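Workshop Tips for the Kistholm Robotics Club: Plates, Pads and Flat Food
Notes for the kitchen-task group, kept by Wilfredo Tan 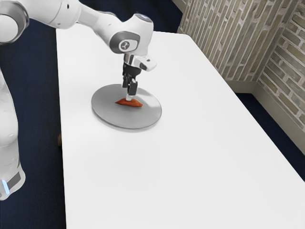

Flat pieces on a plate are the first pick in the Grilwood kitchen event, and they account for most of the dropped points in our practice log. A thick block forgives a bad approach height. A flat one does not. In the simulator, set up the approach with the gripper pointed straight down and the fingertips just above the piece, as with the orange-red wedge on the gray plate, and stop the program there. Check the height from two camera angles before adding the descent. Save that pose under its own name so that everyone on the team starts from the same place.

Finger opening
Set the opening before the descent. Opening the fingers at plate level drags the tips across the surface and can push the piece toward the rim. For the training wedge, pre-open to 20 mm more than the width at the grasp point. Wider than that and the outside of the finger starts to matter near the plate edge.

Where to grip a wedge
Grip across the body, away from the point. A tapered piece squeezed near its narrow end tends to slide out of the pads. Line the closing direction up with the two sides that are closest to parallel. If no two sides are close, rotate the wrist in steps of 5 degrees and record the results.

Descent
Final descent is slow and vertical. Leave 1 mm between the pads and the plate. Contact with the plate will show up in the simulator as a jump in the object position – if the piece moves before the fingers close, the descent is too deep. Do not correct this by raising the friction value. Teams have tried it every season and the program then fails on the bench.

Plates
Use the plate model in the Walent folder, version 11. Older versions have a flat collision shape with no rim, and a path that clears them may clip a real plate. For bench work, a plate slides less on a damp dishcloth folded once. Silicone baking mats also work but must be washed with dish soap first, as a greasy mat is worse than bare table.

Practice food
Raw carrot, cut lengthwise and then on the diagonal, holds its shape for a full session. Keep cut pieces in cold water and pat them dry before use. Cooked carrot is closer to the event piece but breaks up after a few grasps. Do not use anything with sauce on it until the pads have been covered.

Cleaning the pads
Wipe with a cloth dampened in warm water and a drop of dish soap, then with plain water, then dry. No solvent. No scouring pads. Orange staining from carrot is harmless and can be left. Food residue in the seam behind the pad comes out with a soft toothbrush.

Logging
One line per attempt: pose name, opening, wrist angle, result. The log stood at 629 lines at the end of April and is only useful if failed attempts go in too. Write "slid", "dropped" or "missed", not "bad".

Bench sessions are Thursday. Bring a saved program that has already run clean in the simulator, and your own towel. Tan has the key to the knife drawer.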